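Trucos de taller para quien monta un musical en casa o en el colegio

Llevo varios años cosiendo, pegando y pintando para el grupo de teatro musical de Norkstead, y mi español todavía tiene sus cosas, así que pido paciencia con alguna preposición. Varias personas me han escrito en noviembre, cuando empiezan los ensayos de verdad, con las mismas preguntas. He juntado las respuestas en esta página y la voy corrigiendo cuando aprendo algo mejor.

Telas y vestuario

Lavar siempre la tela antes de cortarla. El algodón barato encoge, y un chaleco que en octubre cerraba bien puede no cerrar el día del estreno. Yo lavo dos veces las telas rojas y las negras, con un trozo de trapo blanco dentro, y cuando el trapo sale limpio ya me fío.

Para los cambios rápidos, el velcro hace ruido y en una balada se oye hasta la última fila. Mejor broches de presión grandes, cosidos con hilo de tapicería, y encima botones falsos que no abren nada. Si el cambio es de menos de 29 segundos, el vestido se prepara abierto en el suelo, con los zapatos dentro, y el actor pone los pies y otra persona lo sube.

El sudor se quita de la ropa que no se puede lavar con vodka del más barato y agua, mitad y mitad, en un pulverizador. Se rocía por el revés, se deja colgado toda la noche con la ventana abierta. Antes hay que probar en una costura escondida – la seda no siempre lo perdona.

Si las camisas blancas tienen maquillaje en el cuello, se frota con jabón de lavar platos, en seco, y se espera 10 minutos antes de mojar. Con agua primero la grasa entra más en la tela. Otra ayuda es coser por dentro del cuello una tira de algodón con puntadas largas y cambiarla después de cada función.

Pintura y decorados

La pintura plástica mate es la buena para los paneles. La satinada brilla con los focos y se ven todos los golpes del rodillo. Cuando sobra un poco, la paso a un bote de conserva, lleno casi hasta arriba, y escribo en la tapa qué pared era y de qué obra. Con un bote así retocamos media calle de Tully, nuestro musical del puerto, la misma tarde de la función.

Para imitar ladrillo no hace falta plantilla. Se corta una esponja de cocina al tamaño del ladrillo, se carga con dos tonos parecidos sin mezclarlos del todo y se aprieta contra el panel. Después se pasa un trapo casi seco con gris. De cerca parece feo, pero desde la tercera fila es muy correcto.

Los paneles de tela se tensan con agua: se grapa primero el centro de cada lado, luego las esquinas, y se moja por detrás con un pulverizador. Al secar queda como un tambor. Hay que hacerlo con el panel tumbado, si no el agua baja y deja marcas.
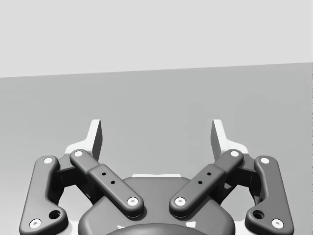 Ingrid Esposito pregunta si el mismo método sirve para una sábana vieja, porque en su escuela no hay presupuesto para lienzo y la suya le quedó con bolsas en las esquinas. Sí que sirve, si es de algodón y no tiene poliéster. Las bolsas salen cuando se grapan las esquinas al principio. Se quitan esas grapas, se estira otra vez en diagonal con ayuda de alguien y se moja de nuevo. Si la sábana es muy fina, conviene darle antes una mano de cola blanca con bastante agua.

Suelo, zapatos y ruido

Los zapatos nuevos resbalan. Se lija la suela con papel grueso, en cruz, y se camina un rato por la calle con ellos. Nunca poner laca del pelo en el suelo del escenario: el bailarín que viene detrás se queda pegado en medio del giro.

Para que las puertas del decorado no chirríen basta con jabón seco en la bisagra, o cera de vela. El aceite gotea y mancha las faldas. Si la puerta golpea, se pegan unos círculos de fieltro en el marco, y se pintan del mismo color.

Las ruedas de las plataformas cogen hilos y pelos. Las limpio con un gancho de ganchillo y unas pinzas de cejas cada semana de ensayos. Es un trabajo aburrido, pero en Skumia se nos paró una cama en mitad del dúo y Declan Keane tuvo que cantar empujando.

Guardar hasta el año siguiente

Los sombreros se guardan boca abajo, con papel de seda dentro. Las pelucas, cepilladas y en una redecilla, en caja de cartón y no en bolsa de plástico. Las cintas adhesivas de colores para marcar el suelo se guardan en el frigorífico y así no sueltan el pegamento – esto me lo enseñó Pádraig Corrigan y yo al principio no lo creía.

Última revisión: viernes 10 de abril. Me falta todavía escribir la parte de los guantes largos.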